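Slide 6, the open day at Plivberg

Take your time over this one, they've only just sat down! Say hello again to anyone who came in late, and thank Ylva Boström for having us in August and for keeping the doors open until the last visitor had gone home (and for the coffee, which was very good).

Mention that Chutima ran the vial demo herself and let people stand right up close and ask whatever they liked. Pause, then click.

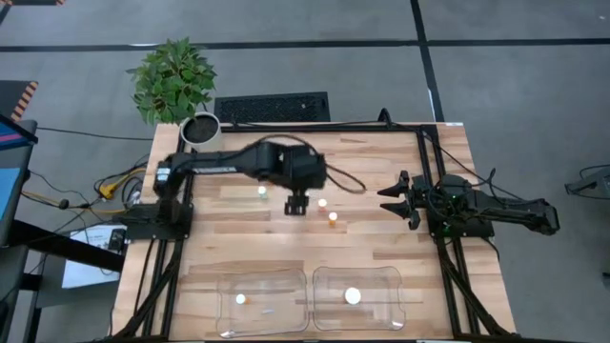
The two-arm table, with three vials standing between the grippers.

Let them look for a bit before moving on to Prokgate.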